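Viltville Road Time Trial results, data card

Last touched 15/07/2020, Åsmund Sundqvist. Questions to me, not to the club secretary, she doesn't have the files.

What it is

Results and lap splits from the Viltville evening time trials. 23 events, one CSV per event, plus riders.csv and courses.csv. Started as a spreadsheet on my laptop, then people kept asking for it.

Files

events/ – one file per evening, named by course and event number
riders.csv – rider id, club, category, year first seen
courses.csv – course code, distance in miles, start and finish notes
fixes.txt – every correction made after the result sheet went up

Columns in the event files

pos – finishing place, blank for DNF and DNS
rider_id – joins to riders.csv
start_no – number on the sheet, not always the number worn
time – h:mm:ss, whole seconds, no tenths
split_1, split_2 – only on the Drarkel course, empty everywhere else
machine – solo, tandem, trike
note – free text, spelling as found

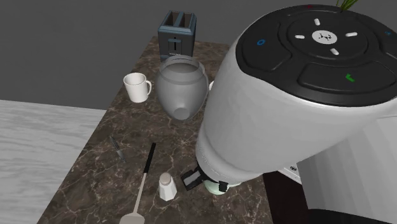 Times are gun to line off the official start minute. Late starters are NOT adjusted, the clock runs from when they should have gone. If you want riding time you need the note column, look for "late" and subtract yourself. Sorry.

Courses

Drarkel – 10 miles, out and back, turn at the roundabout. Fast if the wind is behind you on the way home.
Sani – 9 miles, one loop, left turns only. Short on purpose, they moved the start for the roadworks and it never moved back.
Kadum – hill climb, 3 miles. Run in September, small field.

Don't compare Sani times with Drarkel times. Somebody did this for a league table and there were emails.

Known problems

Event 9 has two riders with the same start number. Both are real, I split them by club.
Splits on Drarkel were taken by hand at the turn. Expect a couple seconds of slop, more when riders came through in a bunch.
Tandems get one row, under the front rider's id. The stoker is in the note if anyone wrote it down.
Age categories are as enterd on the night, so a few riders jump back and forth. 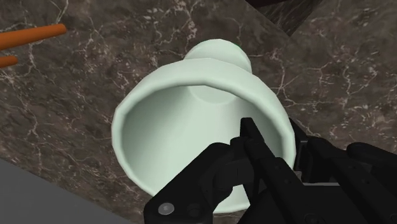
Handicap times are left out. The formula changed partway through the series and I only have half the allowances on paper. If you have the other half please send it, a phone photo is fine.

Loading

Comma separated, UTF-8, header row in every file. Excel will mangle the time column – import it as text. Blank means not recorded, zero means zero.

Privacy

No names, no birth dates. Rider ids are random. It's a small place though and anyone local can work out who won, the results go up on the board anyway. Want your rows out, email me and I'll pull them at the next update.

Using it

Free for anything noncommercial. Say where it came from. Please dont repost the old version with the Kadum times in minutes only, it's wrong.

To do

Add wind direction where the timekeeper noted it
Check trike entries on Sani, two look like solos
Merge the duplicate club names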